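トップ > 教科書・講義資料 > 材料表面学 > 第6章

目次　前の章　次の章　索引　記号表

分類：表面と外観／光学的性質

材料表面学入門
第6章　光沢と映り込み

編著　Umut Karabulut
2024年6月25日 改訂

6.0　この章で扱う範囲

第5章では、表面の凹凸を触針および光学的手段で測定し、算術平均粗さや二乗平均平方根粗さなどのパラメータに整理する方法を扱った。本章では、そうして記述された表面が光をどのように返すか、またその結果がどのような外観として観察者に受け取られるかを扱う。

光沢という語は日常語としては一つの感覚を指すように使われるが、測定の対象としては複数の量に分かれる。入射した光のうち鏡面方向に返る割合、鏡面方向の周囲に生じるにじみの広がり、映り込んだ像の輪郭の鮮明さ、拡散成分に対する鏡面成分の比は、互いに相関をもつことはあっても同一の量ではない。ある塗膜が光沢計で高い値を示しながら、目視では「鈍い」と評価されることがあるのは、この区別による。

本章の前半では、平滑な界面の反射を与えるフレネルの式、微細な粗さによる鏡面成分の減衰、曲面による像の変形を順に述べる。後半では光沢度、ヘイズ、写像性の各測定法と、目視評価との対応を述べる。色の測定は第7章で扱うため、本章では分光的な議論を必要最小限にとどめる。光源は特に断らない限り非偏光とし、媒質は空気とする。

読者には、スネルの法則および球面鏡の結像公式についての知識を仮定する。複素屈折率の取扱いは付録Cにまとめた。付録Cを読んでいない場合も、6.4節までは実数の屈折率のみで読み進めることができる。

6.1　光沢という現象の構成

6.1.1　鏡面反射と拡散反射

不透明な物体に光が当たると、その一部は物体と空気との界面で反射し、残りは内部に入る。内部に入った光は顔料粒子、繊維、結晶粒界などで散乱と吸収を受け、一部が再び界面を通って外へ出る。前者を表面反射、後者を内部反射と呼ぶ。界面が平滑であれば表面反射は鏡面方向に集中し、内部反射は多重散乱を経ているため広い角度に分布する。

鏡面反射と拡散反射という区分は、返る光の方向に基づく。表面反射と内部反射という区分は、光の経路に基づく。両者はしばしば混同されるが、粗い界面では表面反射も拡散するため、一致しない。つや消し塗料の拡散成分には、内部反射のほかに、粗い界面で広がった表面反射が含まれる。濃色のつや消し塗膜が、同じ顔料を含むつやあり塗膜よりも白っぽく見えるのはこのためである。

金属では内部に入った光が表面のごく近傍で吸収されるため、内部反射は無視してよい。金属の外観は、ほぼ表面反射だけで決まる。塗膜、釉薬、樹脂成形品、漆器などの誘電体では両者の寄与をともに考える必要がある。

6.1.2　明度と対比光沢

同じ樹脂を用い、同じ平滑さに仕上げた白い板と黒い板を並べると、黒い板のほうが光沢が強く見える。表面反射の量は樹脂の屈折率と入射角で決まり、二枚の間に実質的な差はない。差を生むのは背景となる拡散成分である。

数値で確かめる。界面の反射率を0.04、光源の輝度を2000 cd/m²とすると、映り込んだ光源の像の輝度は80 cd/m²となる。板面の照度を594 lxとし、拡散反射率を白で0.80、黒で0.005とおく。均等拡散を仮定すれば、拡散成分の輝度は反射率と照度の積をπで除して得られ、白では151 cd/m²、黒では0.95 cd/m²となる。像の部分の輝度は両成分の和であるから、像の部分と周囲との輝度比は、白で1.53、黒で86となる。

この比に対応する感覚を対比光沢という。対比光沢は照明条件に依存する。光源の輝度と照度の比が変われば、試料が同じでも値は変わる。したがって対比光沢を試料固有の量として扱うことはできず、比較を行う場合は照明の幾何条件を固定しなければならない。

濃色の光沢面では、光源だけでなく、壁、床、棚、観察者の衣服など、輝度の低いものまでが像として認められる。周囲が有彩色であれば、その色が面の上に現れる。界面の反射率は可視域でほぼ一定とみなせるため、誘電体の表面反射は入射光の色をほとんど変えない。黒い面の上に見える緑や黄の斑は、多くの場合、面そのものの色とは無関係である。色合わせの作業で黒の試料が緑みに寄って見えたときは、まず試料の向きを変え、色みが面とともに動くか、周囲に対して留まるかを確認する。
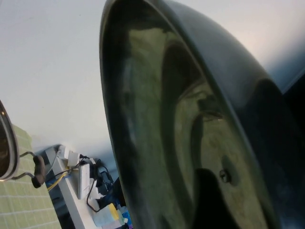 図6.1　暗色の光沢曲面と映り込み。内側の面にオリーブ色の反射が広がり、その中に面の輪郭に沿った暗い弧が現れている。縁は段状である。

曲面では、面の向きが場所ごとに異なるため、観察者の位置を固定しても各点に映る対象は異なる。一枚の面の中に明るい領域と暗い領域が併存し、境界は面の曲率に応じて曲がる。稜や段のある部分では法線の向きが短い距離で大きく変化し、広い範囲の環境が細い帯の中に圧縮される。形状の知覚においてこの帯が果たす役割は6.5節で述べる。

6.1.3　光沢の多次元性

光沢の感覚を単一の尺度に還元できないことは、古くから塗装と製紙の現場で知られていた。現在の整理では、少なくとも次の各側面が区別される。

鏡面光沢：規定の角度で入射した光のうち、鏡面方向の規定の開き角に返る成分の強さ。
対比光沢：鏡面方向の輝度と、それ以外の方向の輝度との比。
写像性：映り込んだ像の輪郭の鮮明さ。
反射ヘイズ：鏡面方向の近傍に生じる、乳白色のにじみ。
シーン：つや消し面が、面すれすれの角度で示す光沢。
表面の均一性：ゆず肌、刷毛目、研磨目など、目で分解できる構造の有無。

最後の均一性は、空間的な尺度において他と性格を異にする。鏡面光沢を左右する凹凸は光の波長と同程度か、それより小さい。ゆず肌の周期はミリメートルの桁にある。前者は一点における光の広がりとして、後者は像の揺らぎとして現れる。

6.2　平滑な界面の反射

6.2.1　フレネルの式

屈折率1の媒質から屈折率nの誘電体へ、入射角θで光が入るとする。屈折角をφとすれば、s偏光およびp偏光の反射率は次式で与えられる。

Rs = [(cos θ − n cos φ)／(cos θ + n cos φ)]²　　(6.1)

Rp = [(n cos θ − cos φ)／(n cos θ + cos φ)]²　　(6.2)

非偏光に対する反射率Rは両者の平均である。

R = (Rs + Rp)／2　　(6.3)

垂直入射では偏光の区別がなくなり、

R₀ = [(n − 1)／(n + 1)]²　　(6.4)

となる。n = 1.5とおけばR₀ = 0.040を得る。多くの透明樹脂、ガラス、漆の屈折率は1.5の付近にあり、垂直に近い角度での反射率はいずれもこの値から大きく外れない。

6.2.2　角度依存性

Rpはθ = arctan nで零となる。この角をブルースター角といい、n = 1.5では56.3°である。この角では反射光が完全なs偏光となるので、偏光フィルタの透過軸を入射面内に向ければ表面反射をほぼ除去できる。拡散成分だけを観察したい場合に利用される方法であるが、曲面では条件を満たす領域が限られ、面全体の反射を一度に除くことはできない。

n = 1.5の界面について、θ = 60°での値を求める。sin φ = 0.577、cos φ = 0.816より、Rs = 0.177、Rp = 0.002、R = 0.089となる。垂直入射時の2倍を超える。θをさらに大きくするとRは急速に増し、90°で1に達する。

この角度依存性のため、曲面では輪郭に近い部分ほど映り込みが強くなる。球状の黒い物体を正面から見ると、中央では背後の環境が弱く映り、輪郭の近くでは側方や奥の環境が強く映る。輪郭に沿う明るい縁取りは、塗り分けや摩耗によらずとも生じる。外観検査の記録にこの縁取りを「白化」と記載した例があり、照明を移動して再確認する手順が必要である。

6.2.3　薄膜が存在する場合

界面に油分や水分の薄膜があると、反射は二つの界面からの寄与の重ね合わせとなる。膜厚が波長の程度であれば干渉色が現れる。膜がそれより十分に厚い場合には干渉は平均化され、外側の膜の界面が主として反射を決める。

粗い面の凹部を液体が満たすと、外側の界面は下地より平滑になる。その結果、拡散していた表面反射が鏡面方向に集まり、面は暗く、色は濃く見える。つや消しの石材や素焼きに水を掛けたときの変化は、この機構に加え、液体と下地の屈折率差が小さくなることで内部の散乱が前方に偏る効果による。

測定に先立つ清拭は、こうした膜を除く目的で行う。溶剤の選択は試料によるが、樹脂を膨潤させる溶剤は避ける。清拭後は残留した溶剤が完全に揮発するまで待ってから測定に移る。

6.3　微細な粗さの影響

6.3.1　レイリーの基準

高さhの段差をもつ面に、入射角θで波長λの光が当たる場合を考える。上段で反射した光と下段で反射した光の位相差は、

δ = 4πh cos θ／λ　　(6.5)

である。δがπ／2より小さければ面を平滑とみなす、というのがレイリーの基準であり、高さに直せば

h < λ／(8 cos θ)　　(6.6)

となる。λ = 594 nmの光では、垂直入射に対する限界は74 nm、θ = 60°に対する限界は149 nmである。同じ面でも、斜めから見るほど平滑な面として振る舞う。紙や乾いた塗壁を面すれすれの角度から見ると光って見えるのは、この効果と6.2.2項で述べた反射率の増大が重なるためである。

基準のπ／2という値に物理的な必然性はない。用途により、より厳しい値を採ることがある。光学部品の研磨では、式(6.6)を満たすだけでは不十分なのが普通である。

6.3.2　鏡面成分の減衰

高さの分布が正規分布に従い、二乗平均平方根粗さがσであるとき、鏡面方向に残る成分の割合は次式で近似される。

Rspec／R = exp[−(4πσ cos θ／λ)²]　　(6.7)

この式は、面の傾斜が小さく、影や多重反射が無視できる範囲で成り立つ。λ = 594 nmとして計算した値を表6.1に示す。

表6.1　鏡面成分の残存割合（λ = 594 nm）

σ = 40 nm、θ = 0°：0.489
σ = 40 nm、θ = 60°：0.836
σ = 200 nm、θ = 0°：1.7×10⁻⁸
σ = 200 nm、θ = 60°：0.011
σ = 200 nm、θ = 85°：0.873

σ = 200 nmの面は、垂直方向からは鏡面成分をほとんどもたないが、85°では平滑面に近い値を示す。低光沢の試料に大きな入射角を用いるという6.6節の規定は、この性質を利用している。

式(6.7)にはσのみが現れ、凹凸の横方向の周期は含まれない。周期は、鏡面方向から失われた成分がどの角度に分布するかを決める。周期が長ければ散乱は鏡面方向の近くに集まり、ヘイズや像のぼけとして観察される。周期が短ければ広い角度に散り、拡散成分と区別がつかなくなる。σが等しい二つの面の外観が異なる場合は、まず横方向の相関長を比較する。

6.3.3　測定帯域の問題

第5章で述べたとおり、粗さの値は測定の帯域に依存する。触針式で得たσを式(6.7)に代入しても、光沢度の実測値と一致しないことが多い。触針の先端半径が短い周期の成分を落とし、評価長さの制限が長い周期の成分を落とすためである。長い周期の成分は鏡面成分を規定の開き角の外へ出すほどの散乱を生じないので、これを含めたσを用いれば減衰を過大に見積もる。

Vuvov社がGrurthorpeの工場で用いている塗板の管理手順では、粗さの報告値に帯域の上下限を必ず併記し、併記のない値は光沢との照合に使わない。本書の例題もこの方針に従い、帯域を示さない粗さの値は計算に用いない。

6.3.4　微小面モデル

σが波長に比べて大きい面では、波動光学に基づく式(6.7)に代えて、面を多数の微小な鏡の集合とみなす幾何光学的な取扱いが便利である。各微小面は平滑で、フレネルの式に従って光を反射する。観察方向に光を返すのは、入射方向と観察方向の二等分方向に法線をもつ微小面だけであり、反射の角度分布は法線の傾斜分布で決まる。

傾斜分布の幅が狭いほど反射の山は鋭くなる。斜めの角度では、ある微小面が別の微小面の影に入る遮蔽と、反射した光が別の微小面に妨げられる隠蔽が生じ、補正項を要する。また、入射角が大きいとき、反射の山が鏡面方向よりも面に近い側へずれることがある。フレネル反射率が角度とともに増すためで、粗い面の変角測定では頻繁に認められる。

6.4　曲面における像

6.4.1　凹面と凸面

曲率半径rの球面鏡の焦点距離はr／2である。凹面を正、凸面を負として、物体距離a、像距離bの間には

1／a + 1／b = 2／r　　(6.8)

が成り立つ。倍率は−b／aである。

内面の曲率半径が200 mmの凹面に、2 m離れた光源が映る場合を計算する。焦点距離は100 mm、像距離は105 mmとなり、像は面の手前にできる倒立実像である。倍率の絶対値は0.053である。曲率半径40 mmの凸面に同じ光源が映る場合、焦点距離は−20 mm、像距離は−19.8 mmで、像は面の奥にできる正立虚像、倍率は0.0099となる。

凹面の像が面の手前に位置することは、観察上の混乱を招く。両眼で見ると、面の上の傷やごみと映り込んだ像とは異なる奥行きに定位される。一方の眼でのみ観察した場合や写真による検査では、この手がかりが失われる。

6.4.2　非球面と多重反射

実際の製品の内面が球面であることは少ない。深い鉢形の内面では、底の曲率と側壁の曲率が異なり、側壁では子午線方向と緯線方向の曲率も異なる。像は方向によって異なる倍率を受け、側壁に映る直線は弧となる。

凹面が深くなると、側壁で反射した光が対向する側壁や底に達し、再び反射する。観察者は、環境の像と、内面の一部が内面の別の部分に映った像とを同時に見る。同心の暗い弧が重なる現象の一部はこれによる。誘電体の場合、垂直に近い入射で2回反射した光の強さは0.04の2乗、すなわち0.0016倍まで落ちるが、入射角が大きければ減衰は緩やかであり、光源のような高輝度の対象であれば十分に識別される。

多重反射の有無は、内面の一部を無反射の黒布で覆って調べる。覆った部分から離れた位置の像が変化すれば、その像には覆った部分を経由した光が含まれていたことになる。

6.5　光沢と形状の知覚

光沢は材料の性質としてだけでなく、形を読み取る手がかりとしても働く。ハイライトの位置と形は、光源、面の法線、観察方向の関係で決まる。面の曲率が小さい方向にはハイライトが長く延び、大きい方向には縮む。円筒の面では軸に沿う筋となり、球の面では点に近い形となる。

この関係は意匠の検査に利用される。平行な直管光源を面に映し、縞の流れを追う方法では、面の位置の誤差がごく小さくても法線の誤差が縞の折れとして現れる。縞が連続していても折れがあれば曲率または法線に不連続があると判断する。判定の詳細は第11章に譲る。

知覚の側では、ハイライトが面の陰影と整合する位置にあることが、光沢として受け取られる条件の一つとされる。明るい斑点を陰影と無関係の位置に移すと、同じ輝度分布の斑点が塗料の付着や色むらとして見える。また、観察者が頭を動かしたときにハイライトが面の上を移動すれば光沢として、面に固定されていれば模様として受け取られる。静止画像による官能評価が実物の評価と一致しにくい理由の一つは、この運動の手がかりの欠如にある。

縁や稜の丸みは、寸法が小さくても知覚に大きく寄与する。稜の半径が十分に小さければ、そこに映る環境は一本の線に圧縮される。線の太さと明るさから、観察者は稜の鋭さと材料の硬さを推定する傾向がある。

6.6　鏡面光沢度の測定

6.6.1　定義と基準面

鏡面光沢度は、規定の入射角と規定の開き角の下で、試料からの反射光束を基準面からの反射光束で除し、100を乗じた値である。基準面には屈折率1.567の平滑な黒色ガラスを用い、その値を100とする。反射光束の比であるから、屈折率の高い材料や金属では100を超える。光沢度を百分率と解して、100を上限とみなすのは誤りである。

入射角には20°、60°、85°が広く用いられる。まず60°で測定し、値が70を超えれば20°、10に満たなければ85°に切り替えるのが一般的な運用である。異なる角度で得た値を相互に換算する普遍的な式はない。報告には入射角を必ず付す。

6.6.2　試料と操作

試料は平坦で、測定開口を完全に覆う大きさとする。曲面を測定すると反射光束が受光開口から外れ、値は低く出る。やむを得ず曲面を測定する場合は、同じ形状の標準試料との比較にとどめ、平板の値と並べて表示しない。

透明または半透明の試料では、裏面からの反射が加わる。裏面を粗し、黒色塗料を塗布するか、屈折率の近い液体を介して黒色板に密着させる。

操作は次の順に行う。

(1) 装置の電源を入れ、指示が安定するまで待つ。
(2) 黒色標準板を清拭し、校正する。
(3) 低光沢の作業標準板を測定し、表示値との差を記録する。
(4) 試料を向きを変えながら複数箇所で測定する。
(5) 標準板を再度測定し、ずれが許容範囲内であることを確認する。

圧延や研磨による方向性のある面では、目の方向と入射面のなす角によって値が変わる。平行方向と直交方向の値を分けて報告し、平均しない。

6.6.3　測定値の読み方

図書館の閲覧机の天板を例にとる。Nostnessの公共施設で行われた更新では、仕様書に60°光沢度の上限だけが定められていた。納入された天板は上限を満たしたが、窓に向かう席で強い反射が報告された。窓からの光は天板に対して80°に近い角度で入射しており、60°の値はその条件を代表していなかった。85°の値を追加した改訂仕様では、表面の凹凸がより粗い品種が選ばれた。

光沢度は規定された一つの幾何条件における比であり、実際の使用条件が規定から離れるほど、値と見えとの対応は弱くなる。仕様に光沢度を用いる者は、使用時の主たる入射角を先に調べておく必要がある。

目視の比較には段階見本を併用する。Yurt見本帳のように濃色と淡色の両系列をもつものでは、試料の明度に近い系列を選ぶ。6.1.2項で述べた対比光沢の影響により、白の系列で黒の試料を判定すると、試料の光沢を高く見積もることになる。

6.7　次章以降との関係

ヘイズと写像性の測定は6.8節および6.9節で述べる。そこでは、6.3.2項で導入した散乱の角度分布を直接測定の対象とする。第7章では、鏡面成分を含む測色と含まない測色の差を扱うので、6.1.1項の区分を再度参照されたい。

章末問題

6-1　屈折率1.5の樹脂板について、垂直入射における反射率を求めよ。次に、この板を屈折率1.33の水に沈めた場合の反射率を求め、見えの変化を説明せよ。

6-2　σ = 40 nmの面について、波長594 nmの光に対する鏡面成分の残存割合が0.90となる入射角を、式(6.7)から求めよ。

6-3　黒色の光沢塗膜を検査したところ、縁の近くに白い帯が認められた。この帯が塗膜の欠陥か映り込みかを判別する手順を、照明および観察位置の操作に限って述べよ。

6-4　曲率半径200 mmの凹面の正面に、面から40 mmの位置に小さな指標を置く。像の位置と倍率を求め、指標が2 m離れた位置にある場合の像と比較せよ。

6-5　60°光沢度が等しく、85°光沢度が大きく異なる二枚のつや消し板がある。表面構造にどのような違いが考えられるか。6.3節の記号を用いて論ぜよ。

前の章　次の章　索引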